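ok budget thread as promised. we have until the end of July to put in for a second sorting arm at Rodley and I've been living in a spreadsheet. dumping it all here so I stop explaining it in corridors

1/ for the new followers – small packing outfit, mixed snack and drink orders, lots of awkward shapes. one arm at the moment, one bench. we want two of each. finance want to know why

2/ first thing I got wrong last time: priced the arm and forgot everything bolted to it. mount, guarding, cabling, the bench itself. the arm was the easy line on the quote. everything else arrived as a suprise

3/ so this time the arm is ONE row. there are 19 rows. Gunther Ostermann went through them with a red pen and added four I'd missed, incl. spare fingers and somebody's time to fit them

4/ spare fingers!! put them in. put in more than you think. we ran a fortnight on one set last year waiting on a parcel and I'm not doing it again

5/ quotes so far. Drikdale – cheapest, vague about delivery. Aasen – dearer, but they answered the phone and sent a drawing the same afternoon. third lot never came back to me so they're out

6/ Drikdale delivery is "14 weeks typically". typically. asked what untypically looks like and got a brochure

7/ Aasen won't move on price but will throw in the training day. I'd pay for the training day seperately tbh so that's real money. it goes in the comparison as a minus

8/ now grippers. this is where most of the arguing is. suction is cheap and quick and lovely on flat boxes. we do not only have flat boxes 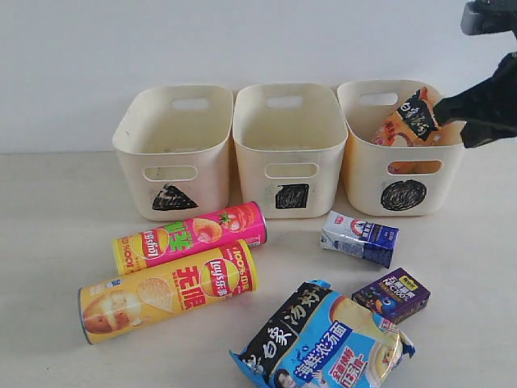

9/ so fingers on both arms, is where I've landed. crisp tubes, noodle packets, little drink cartons – I want one tool that'll have a go at all of them. a tool changer is a whole other row and a whole other thing to go wrong

10/ someone asked about the bins. plastic tubs, marker pen on the front, triangle square circle. that's the labelling system. it'll be in the second bench budget as "marker pen" and I will defend it

11/ proper printed labels were quoted to me as part of a "station kit". I looked at the price of the station kit. marker pen

12/ what I AM spending on is bins that are all the same. if you mix tubs from different shops the heights are off and somebody has to go and teach the positions again. buy the lot in one go plus spares. I've put down 40

13/ test stock is a row too. last year we kept "borrowing" from the shelf and then stock take came round and I had a very long morning. there's a line for it now. crisps, noodles, juice, the lot. finance queried it, I said would you rather it was shrinkage

14/ don't only buy the easy stuff either. small packets, shiny packets, anything that rolls. if the supplier demo is all neat square boxes take your own bag of shopping along. I did this at Aasen, they were very good about it

15/ ok floor space. second bench goes where the pallet wrap lives. pallet wrap goes... tbc. this is honestly the hardest bit of the whole project and it costs nothing on paper

16/ power – get your electrician in BEFORE you order. ours came, looked at the wall, went quiet. new row

17/ software. Grusadance do the vision side and it's a yearly licence per arm, so two arms two licences, no discount, I did ask. twice. check whether support is in the price or on top. ours is on top

18/ running costs get their own tab. licence, support, fingers, a service visit. easy to get the kit signed off and then have nothing to keep it going with in year two

19/ people time. I've put hours against every row where a human has to do something. looks horrible. leaving it in. last year's plan had none and guess who did it in the evenings

20/ contingency – I asked for a bit more than last time and was told it looked like padding. it is padding. that's what it's for

21/ where we are: leaning Aasen, fingers, matching tubs, Grusadance x2, electrician first. Drikdale have till the end of the week to give me an actual date in writing

22/ if anyone's run two arms side by side on mixed groceries, did you share one guard or fence them seperately? one big guard is cheaper but then both stop when you open the door. can't decide, Gunther says separate

23/ will post the blank spreadsheet once I've taken our prices out. it's version 101 or feels like it. off to find somewhere for the pallet wrap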